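Lanine Youth Basketball League
Progress report to the Sindisance Fund, second reporting period
August 5, 2024

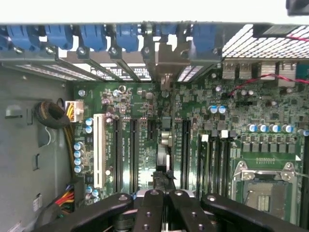 The league finished its spring season and is halfway through the summer one. The grant covered gym rental, referee fees and a new scoring and scheduling setup for both age divisions. Gym rental is paid through the end of the summer season, and referee fees are paid through the last game played. The scoring setup is the part still behind schedule. The scorer's table needs a desktop computer that can run the clock software and the scoreboard display at the same time, and we chose to go with a tower that can be opened and fitted with cards instead of buying a laptop. A tower has the expansion slots for it, with the blue plastic clips along the back of the chassis that hold the slot covers, and parts for it are easy to find. The display card has been ordered and had not arrived when this report was written.

Registration

Registration for the summer season closed with 55 players. The older division filled first, as it did in the spring, and we kept a short waiting list for it. Two players came off that list after families moved away. The younger division had open spots until the last day of sign-ups. We will start advertising that division earlier next year, with flyers going to the elementary schools in March.

Fees were waived for any family that asked. The form has one line for this and does not ask for income papers. Under the grant agreement we report waivers as part of the year-end budget, and they will be listed there.

Games and practices

Five teams are playing this summer. With an odd number, one team sits out each round, and that team gets the side court for an extra practice. Coaches liked this better than we expected, and two of them asked to keep it even if a sixth team joins.

All spring games were played as scheduled except one, which was called at halftime when the air handling in the Unari Street gym shut down. It was made up the following week. The gym has had the unit serviced and we have had no trouble with it this summer.

The spring final was won by Yusuf Hardware, 41-38, over the team sponsored by the Lanine Credit Union. The game was tied with a minute left. Free throws decided it, and the coaches on both sides have spent more practice time at the line this summer as a result.

Referees

Finding referees is still our main problem. The regional list is short, and the same people are asked to cover middle school games, church leagues and ours. In the spring we ran several games with a single official, which the rules allow for the younger division but not for the older one. To fix this, we used part of the training line in the budget to pay certification costs for former players who are now in high school. They work the younger games alongside an adult official. Nidia Muñoz, our officiating coordinator, sets the pairings and watches each new referee's first game. Her notes so far say that positioning is good and that most of them need to blow the whistle louder and sooner.

Scoring and schedules

The scheduling half of the work is finished. Families can see game times and court assignments on one page, and changes go out by text message. The number of calls to the gym office on game days has dropped, according to the front desk.

For scoring, we are still using the gym's tabletop clock and paper score sheets. Sheets are typed in after each round, so standings are usually posted a day late. Once the display card is in, we will run the new system next to the paper sheets for two rounds before relying on it. Scorekeepers will be trained during the practice hour before games.

Budget

Spending is under plan in equipment because of the delayed card, and slightly over in referee fees because we now pair officials in the younger division. We ask for permission to move the unspent part of the uniform line to referee fees. Uniforms came in below the quote after the printer reused last year's screens. A revised budget page is attached for your approval.

Next period

Summer playoffs are the next event, followed by coach evaluations and the equipment inventory. Fall sign-ups open when playoffs end. The next report will include final summer standings, the waiver totals and the results of the scoring trial.

Submitted for the league by Nidia Muñoz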